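Munach Tabletop Blocks: data card

Maintained by Doaa Bennani and Milan Jacobs. Questions go to the tracker, not to personal addresses.

What this is

Munach is a set of simulated grasping episodes for training and testing policies that pick up small blocks and bars from a table. Everything in it is rendered. There is no real-world footage in this release and none is planned for the next one.

We built it because our earlier set, Nuvham, had a single outside view and a plain grey table. Policies trained on Nuvham did well on Nuvham and poorly on anything with wood grain or a strong shadow.

What an episode contains

Each episode is one attempt at one object. It is stored as a folder holding:

- the image streams, one from the wrist and one from the room
- joint positions and gripper opening for every step
- the commanded action for every step
- a short text instruction, such as "pick up the red bar"
- a result field, set to success, miss or drop

The two streams share a clock. If you resample one of them, resample the other in the same way, or the actions will drift away from the images.

The wrist view is wide-angle and circular, with black corners. We do not undistort it. If your model needs a flat image, the lens settings are in the calibration file, and the script in the tools folder will do the conversion. The room view has only slight distortion and most people leave it as it is.

How it was collected

Episodes were driven by a person using a hand controller, inside the simulator. Said Younis and Gladys Wanyama did most of the driving, in sessions of two hours. Scripted grasps were tried first and dropped. They approached every block from the same height and the same side, and the policies copied that habit.

Blocks and bars are scattered by a random placement step at the start of each episode. Placements where two objects overlap are thrown out before driving starts. The object named in the instruction is picked at random from what is left, so the nearest one is often the wrong one.

Lighting direction and wood texture change between batches but stay fixed within a batch. The walls do not change. We know this is a weakness.

Labels

The result field is set by the simulator, then checked by a person for a sample of each batch. A grasp counts as a success if the object is held clear of the table for 3 seconds. Anything lifted and lost before that is a drop. Pushing a different object out of the way is allowed and is not marked.

Colour names in the instructions come from a fixed list of 11 words. Magenta and purple are separate entries. Some drivers mixed these up in the first batches, and those instructions have been rewritten by hand.

Known problems

Shadows from the arm can fall across the target. In the wrist view a shaded block may look like a different, duller colour. Two blocks of the same colour can appear together, in which case the instruction may be ambiguous. These episodes carry the flag "twin" and you can filter on it.

In the room view the smaller blocks cover very few pixels. Do not use that stream alone for colour or pose work.

The April batch has a wrong value for gripper opening in the first step of each episode. Skip that step when loading. The loader in version 2 does this for you.

Splits

Training, validation and test are split by batch, so no wood texture appears in more than one of them. Please don't reshuffle. Results on a reshuffled set can't be compared with the table in the Cevar report.

Using it with other sets

The action format matches Lahlou, so the two can be mixed without conversion. Joint order is the same. The gripper value is not: Lahlou uses 0 for open and Munach uses 0 for closed.

Sample views

Wrist stream first, then room stream.

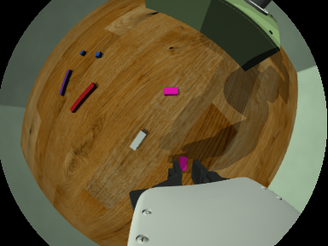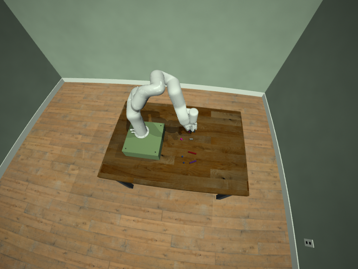
Rachid Hajji wrote on the tracker that the "twin" flag should be read with care, as it is set once at the start of an episode and stays on even if one of the two blocks gets knocked off the table later. He would prefer a flag for every step, and asked whether the object positions could be released so that people can work it out for themselves. He also found that leaving out the twin episodes altogether made his policy worse at picking the right bar when a block of the same colour was close by, so he now keeps them in training and only filters them at test time.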